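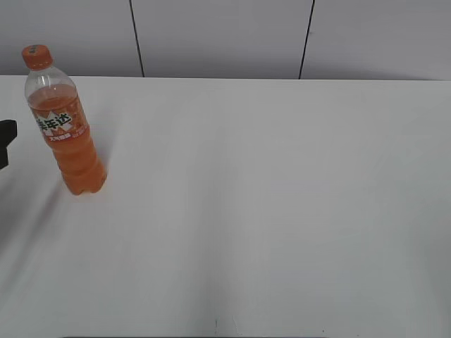

**Fizzy drinks going flat in the cupboard: does it matter how they're stored?**

Posted by Reet Urbonaitė, Jan 10, 2022

I help run the drinks table at the Losach badminton club. We buy big bottles of orange and lemonade for match nights and pour them into cups. Whatever is left goes back in the cupboard with the lid on, and by the next match it has no fizz and we tip it down the sink. The cupboard shares a wall with the boiler and gets warm.

One member says to squeeze the air out before putting the lid back on. Another says to store the bottles upside down. Does either of these work? We don't have a fridge, but the club might pay for a small one if it would help. We can spend up to 300 on it.

---

**Devendra Sachdeva**

Don't squeeze the bottle. The gas in the drink comes out into whatever space is above it until the pressure builds up, then it stops. If you squash the bottle, the gas pushes the sides back out and you've lost that much fizz filling the space. Leave it in its normal shape and do the lid up hard.

Upside down makes very little difference. If the lid leaks you'll get a sticky shelf, so I suppose you'd at least find out.

Warmth is your main problem. Cold drink holds its gas much better, and most of the loss happens while the bottle is open and being poured. A warm bottle froths up and you lose a lot in one go. Chill them before the match, open one at a time, and put the lid back on between cups. Even so, I wouldn't expect much from an opened bottle after 4 days.

You won't need to spend 300. We got a second-hand under-counter fridge for our hall in Protberg for 40. Check the door seal before you pay.

---

**Janka Machala**

Buy smaller bottles. They cost more per cup but we stopped throwing any away.

---

**Retno Hutapea**

Agree with the above about the fridge. If there's often half a bottle over, freeze it in lolly moulds for the juniors. It doesn't matter if it's flat. Orange works better than lemonade, which comes out tasting of not much.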